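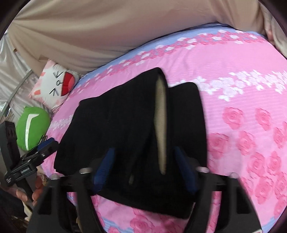 Figure 1. A black garment, folded, on the bed with the pink floral sheet.

# Folding Clothes in a Small Room: Report of the Practical Part

Course: Household and Textile Practice, Pirkport
Month of work: February

## 1. Why we chose this subject

In the student house Ernitz each room has one narrow wardrobe, and most of us keep a part of our clothes in a box under the bed. The clothes are clean, but after a few days in the box they have creases in the wrong places. Our group wanted to find out if the way of folding makes a difference, and which way is easy enough that a student will continue to use it after the first week.

There is no ironing table in the house. For this reason we decided to use the bed as the working surface for the whole project. A bed is soft, and this has consequences for the fold, as we explain in section 3.

## 2. Clothes and methods

We worked with 24 pieces of clothing. More than half of them were tops, and these gave few problems. The pants were the difficult group, so the report speaks mostly about them.

We compared two methods. The first we call the flat fold: one leg is laid on the other, and the length is then folded until the piece fits into the box. The second is the packet fold, which we took from the handout "Gemamora". In the packet fold the crotch part is first turned inward to make a straight edge, and the legs are then folded toward the waist. The last part is pushed into the waistband, so the packet can stand.

Every piece stayed in the box for five days. After this we opened it and wrote down the creases in a table with the words "none", "light" or "strong". We know that these words are not very exact. We tried to measure the creases with a ruler, but two of us got different results on the same piece and we gave it up.

## 3. Observations

### 3.1 Preparing the surface

The sheet must be pulled tight before the work begins. In our first trials we did not do this, and the wrinkles of the sheet went under the cloth and made the edges uneven. A patterned sheet is also a small help with black clothes, because the outline is easy to see on it. On the dark blanket we used in the beginning, we often lost the edge of the hem.

### 3.2 Laying out the pants

This step takes the most time. The waistband should be brought to one side and the legs to the other, and the cloth is smoothed by hand from the waist in the direction of the hems.
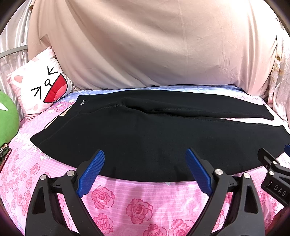 The inner seams are the best guide. If they are straight, the rest of the leg usually follows. The area of the crotch is harder, as the cloth likes to rise there and form a thick fold. It is better to take care of this fold now than later - once the legs are on top of each other it can hardly be reached.

### 3.3 Black cloth

With matte black cloth we had one more difficulty. Light creases are nearly not visible in the evening under the ceiling lamp. We repeated four of the checks in the morning near the window and changed the result from "none" to "light" each time. The earlier values are crossed out in the table but still readable.

## 4. Result

The packet fold gave fewer strong creases in the legs, but more light creases near the waist. It also used less place in the box. The flat fold was quicker to learn. For pants of thick cloth we recommend the flat fold, as the packet opens again by itself.

## 5. What we would change

We would use the same box for all pieces. Ours came from the shop Phí and had different heights, so the weight on the lower clothes was not equal. We would also write down the kind of cloth from the label before starting, which we forgot for the first pieces.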